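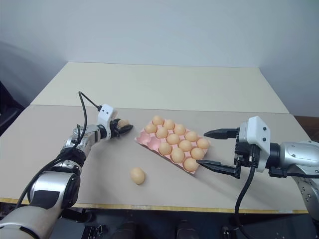
Notes on Keeping Eggs at Home

Readers of this blog have asked for a statement of my household practice on the storage of eggs. The following applies to a small kitchen in Bremholm, where the pantry is cool until June and considerably less so afterward.

Eggs bought from a refrigerated case go back into a refrigerator without delay. They are kept on a middle shelf, away from the door, where the temperature changes each time someone wants milk. Unwashed eggs from the Nechyporuk farm stand may remain in the pantry for up to 2 weeks, provided they are not chilled first.

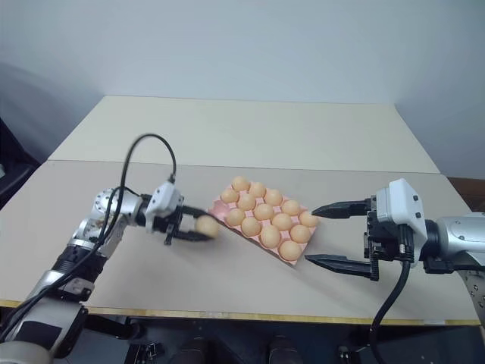
The question of containers has been raised by Nadhirah Liew, who favors a lidded plastic box. I have used such a box and do not recommend it for long storage, as moisture collects under the lid. A molded tray, such as the pink one, remains my preference. Each egg has a cup to itself, and a cracked one can be lifted out without disturbing its neighbors. Trays that have become stained should be discarded.

Dates are written in pencil on the shell, never in ink. Older eggs are reserved for boiling, as they peel more cleanly, and fresh ones are poached. Hazem El Idrissi has written to defend the float test. It gives a fair indication of age, but it does not establish that an egg is safe to eat.

A note on freezing whites will follow in September.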